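What to prepare for a robot arm table at a workshop open day? 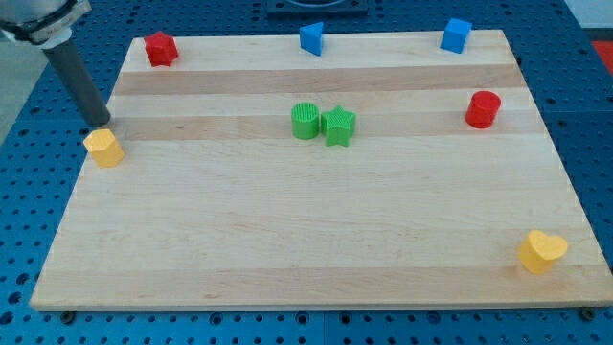
posted by nelora_bench, 11/9/25

We are a small shared workshop in Berberg and in November we hold our open day. It is the first year that we will show the robot arm to visitors. Before, it was always the lathe and the laser cutter, and these I know how to present. With the arm I am less sure, so I would like to ask people who have done it.

My plan is simple. The arm works over a maple board on the blue perforated table, and the task is to pick up plastic shape blocks and sort them. We have stars, cylinders, a heart, a cube and so on, in red, green, blue and yellow. A visitor puts the blocks on the board as he or she likes, steps back behind the line, and the arm sorts them by colour. Then the next visitor comes. I have calculated that one round takes 10 minutes if I also explain a little. The year before we had 64 visitors in one afternoon, and I expect that most of them will want to see this table.

My questions are the following.

First, is it better that visitors choose the positions, or should I always start from the same layout? When I choose the layout, the arm is quite reliable. When my colleagues put the blocks, they like to put two of them very close together, or one half over the edge of the board, and then the grip is often bad.

Second, how much should I explain? I am not a native speaker of the language that most visitors will use, and when I become nervous my sentences get long. I can prepare a sheet of paper, but I do not know if people read such a sheet while something is moving in front of them.

Third, how far away should the visitors stand? The arm runs at reduced speed and we have an emergency stop, but there will be children.

I thank you already for your answers. If something in my plan is foolish, please say it, I prefer to hear it now.

quinlan_makers

Nice setup! We did something similar at Quinlan two times and it was the most crowded table in the building both times.

Let the visitors place the blocks. If you have the same layout every time, people think it is a recording that plays again, and they are partly right. When their own hand has put the yellow one in the corner, they watch until the arm has taken it. The failures are not a problem at all, people cheered more for a dropped block than for a good one.

For the children: 30 minutes before opening, put tape on the floor and a barrier. Tape alone they do not see.

prarnance_tech

I agree only in part with the reply before me, and I would like to answer your points in your order. I have helped with open days at Prarnance for several years, mostly as the person who stands beside the emergency stop.

About the layout. I would mix the two. Begin each round with a prepared layout where you know that every grip will succeed, and make it short, perhaps three blocks. Visitors need to see once what a correct movement looks like, otherwise they cannot judge the second part. After this, stop the arm, let one person place the remaining blocks, and start again. You keep control and they still have their turn.

For blocks that stand too close together, draw thin pencil lines on the board and ask for one block in each field. Make the fields larger than you think is necessary. We made ours so that a gripper could open fully with a finger's width to spare on each side, and it was only just enough for the star shapes, because a star can be turned in so many ways. I would also keep the fields well inside the edge of the board. A block that lies half over the edge is tilted, and a tilted block will usually turn in the grip. Pencil can be removed from wood with an ordinary rubber, so you do not damage anything.

Please check also how the board itself is held. You have a perforated table, so it is easy to fix it with bolts through the holes. Do this even if it seems heavy enough. A visitor leans on it, it moves a few millimetres, and after that all your positions are wrong and you will search for the mistake in your program. I lost most of a morning this way.

About the explanation. Speak less than you have planned. I prepare four sentences: what the arm is doing, how it knows where the block is, what it cannot do, and where such machines are used. Then I am silent and wait for questions. The sheet of paper is useful, but for the queue, so hang it where people wait. Write it in large letters and with not more than one idea in each line. Long sentences are not a question of being native or not, I have heard very long ones from our director.

The third sentence, what it cannot do, brings the best conversations. Many visitors come with the opinion that the robot understands everything, and some of them are a little afraid of it. If you say clearly that it will try to grip an empty place when a block has been moved after the picture was taken, they become relaxed and start to ask sensible things. You can also show it.

About the distance. This you must not decide from a forum. Look in the manual for the full reach of the arm, including the tool, and take the advice of the person who is responsible for safety in your building. I can only tell you what we do: the line is 700 mm outside the full reach, with a solid barrier, and one adult is always within arm's length of the stop and has no other job. That last part is the one which small workshops forget. If you explain, operate and watch the children at the same time, you will do one of the three badly. So you need two people at this table the whole afternoon, and a third one for the breaks.

One more remark on your timing. With 64 visitors and 10 minutes for a round you cannot do single visitors, it would take far more than one afternoon. Take groups, and let one person from each group place the blocks. Otherwise the people at the end of the queue will go home without seeing it, and they are the ones who write to you later.

berberg_north

We used magnets under the blocks so they don't roll. Works well with cylinders, but only if your table is steel, and through a wooden board it is probably too weak, so maybe forget it.

Put spare blocks in your pocket. The small children take them home.

nelora_bench

Thank you all. I will draw the fields with pencil, and I have asked a second colleague for the stop button. Groups is a very good point, I had divided the visitors wrongly in my head. The distance I will discuss with our safety person on Tuesday. For the gripper I still have one problem with the heart, it holds well on the straight sides but slips at the round part. I will open a separate topic for this.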